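Work Cell Diary: Merrick Station, Kitchen Cell
Entry for November, second maintenance period

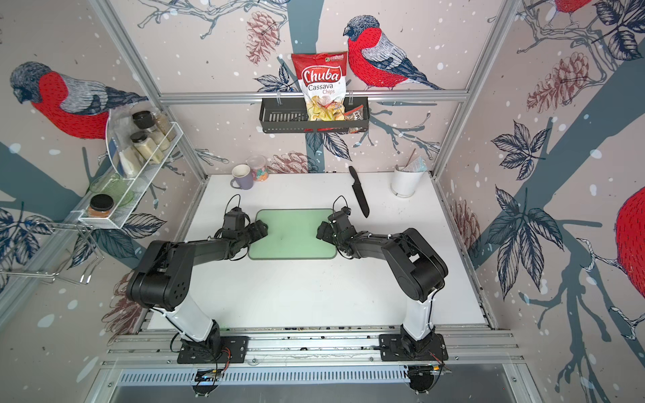 The Merrick kitchen cell with both arms over the cutting board.

The cell was taken out of service at 8 in the morning for the scheduled inspection. The previous shift had left a note in the log reporting that the left arm was slow to settle at the end of long reaches toward the back wall. The note gave no error code, and the controller history for the night showed none. The inspection was therefore extended to include the left shoulder joint and the mounting plate, neither of which was due until the following period.

Power to both arms was removed at the main switch and the lockout tag was applied. The arms were supported by hand while the brakes were tested one at a time. All brakes held. The knife was removed from the table before anyone reached into the cell, as the station rules require, and was stored in the tool drawer until the work was finished.

The mounting plates were examined first. On the left plate, two of the bolts into the aluminum rail turned slightly before reaching the required torque. The remaining bolts were correct. All bolts on that plate were removed, cleaned, and refitted in a crossing pattern, and each head was marked with a paint line so that any later movement can be seen without a wrench. The right plate was checked in the same manner and no bolt moved. It was given the same paint lines for consistency.

It is the opinion of this station that the loose bolts account for the slow settling. The log will be watched for 7 working shifts before the report is closed. Trodance, which services the joints under the current agreement, has been informed by letter and has asked for the motor current records from the left shoulder. These were copied from the controller and sent before noon.

The cables at the top of each gripper were inspected next. The left cable had been replaced in the spring after its outer cover wore through at the connector. The replacement shows no wear. The loop was measured against the drawing and found to be longer than specified by 20 millimeters. It does not touch the forearm at any position in the normal work area, and it was left as found. The right cable is original and remains in good condition, although the strain relief has hardened and should be ordered with the next parts request.

Both grippers were opened and closed by hand through their full range. One finger of the right gripper was stiff at the second joint. It was cleaned with a dry brush, treated with the approved grease, and worked until it moved freely. The grease tube is nearly empty. A request for another has been entered with Clavovport, whose last delivery was late, and the station has asked that this one be sent with the strain relief in a single package.

The vent grille along the front was vacuumed. A considerable amount of fine dust had gathered in the slots, with several crumbs among it. Staff are reminded that food items placed in the cell for handling work are to remain sealed. The small boards below the base plates were blown clean with low-pressure air and their connectors were pressed home. One connector on the right board had not been fully seated. There is no record of a fault arising from it, and the date on which it came loose cannot be established.

The wire shelf on the left wall was tested for movement and found firm. The spice jars were lifted out, wiped, and returned to the upper level. The hanging basket on the crossbar was also tested. Its hooks had shifted slightly to one side and were returned to the marks on the crossbar. The bag of cassava chips was put back in the basket after cleaning, and the mug was set again at the back left corner in accordance with the layout sheet. The wall panels with the bullfinch pattern were wiped with a damp cloth only. The solvent used at the Ranska station removed color from a similar panel last year and is not permitted here.

Power was restored after the midday break. The arms were sent to their home positions and then brought to the meeting pose over the cutting board, with the grippers empty and facing each other. This pose is used at Merrick to confirm alignment between the two arms after any work on the plates. The left arm was found to be slightly low. The base offset was measured again and the corrected value was entered in the controller. A second check showed both arms within tolerance. The former value is recorded on the inside cover of this book.

A run of 900 short reaches was then started at reduced speed, divided equally between the arms. It finished in the late afternoon without a stop. Settling time on the left arm was normal at every target, including those nearest the back wall. The paint lines on both plates were inspected after the run and had not shifted.

The knife was returned to its place to the right of the board. The lockout tag was signed and filed, and the cell was released to the evening shift at normal speed.

Outstanding items: strain relief for the right gripper cable; joint grease; reply from Trodance concerning the current records; correction of the left cable drawing, or of the cable, as the service agreement directs.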